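Home Forums Rental Housing Deposits Search Log in

Cleaning deductions at move-out

enia_tenant
The management office at Lonton Court has withheld $227 from my deposit for "bathroom sanitation." The lease mentions only a $70 cleaning fee.
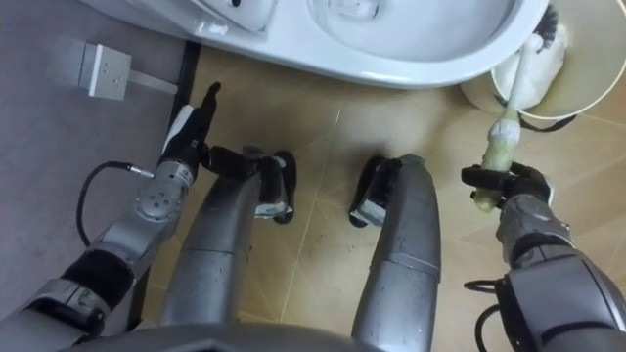 I requested an itemized statement and have received no reply. Is the office permitted to exceed the stated fee?

kwan_lettings
In my view, yes. A flat fee covers ordinary cleaning – further work may be billed separately where the lease allows it.

stinberg30
I must disagree. A stated fee should be read as the limit unless the lease says otherwise. Please check the clause on additional charges.

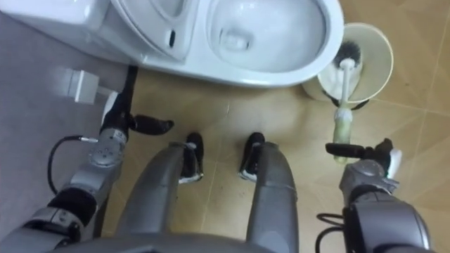 A move-out inventory should also be signed by both parties. Ours at Stinberg lists every fixture and loose item. A toilet brush and its holder, such as the cream one beside the bowl, would have a separate line, with condition noted.

kwan_lettings
An inventory does not settle the fee.

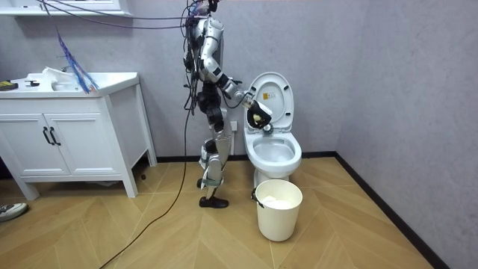
The wording of the lease does. Kindly post the clause in full.

enia_tenant
I will post it once I have the signed copy.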